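Denholm Handheld Clothes Brush: Review

The Denholm is a hand-held clothes brush with a black body and a bristled head. It is sold for removing lint and hair from dark fabrics, and Denholm lists it alongside its adhesive rollers. I bought mine from Grolerton in December and have used it on tops, a jacket and one wool coat.

Construction. The unit weighs 179 grams. The handle fills the palm and allows a firm grip without pressing hard. The head is fixed to the handle and does not swivel, so the wrist does the turning at cuffs and collars. I found no loose bristles after 8 weeks of use.

Performance. On smooth woven cotton, two passes in the same direction lift most surface lint. Knits need slower strokes, and the fabric must be held taut or it bunches ahead of the head. Pet hair that has worked into the weave comes out only in part. The Pimik roller I used before removes more on a first pass, but each sheet is spent quickly and the refills add up. Pressing harder with the Denholm made no difference on any fabric I tried.

Surface. Results depend on what is under the garment. A hanger gives too little resistance. An ironing board is firm but narrow, and a long sleeve has to be moved several times. A made bed with a plain sheet takes a whole top laid flat, and lint that falls on the sheet can be shaken off outdoors. Start at the shoulder end and work down, then turn the garment over. 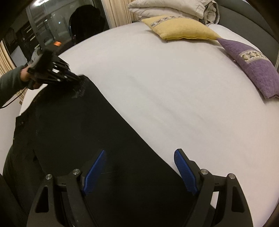 Can the brush be used over a printed area or a label?
Light strokes around the edges are fine, but raised or cracked prints should be left alone, as the bristles can catch on them.

Cleaning. Lint collects at the base of the bristles and has to be picked out with a comb. The manual calls for this after every use. Every second garment was enough for me.

Verdict. Good on flat, dark, woven clothes. Average on knits. The storage pouch is too tight for the head and I stopped using it.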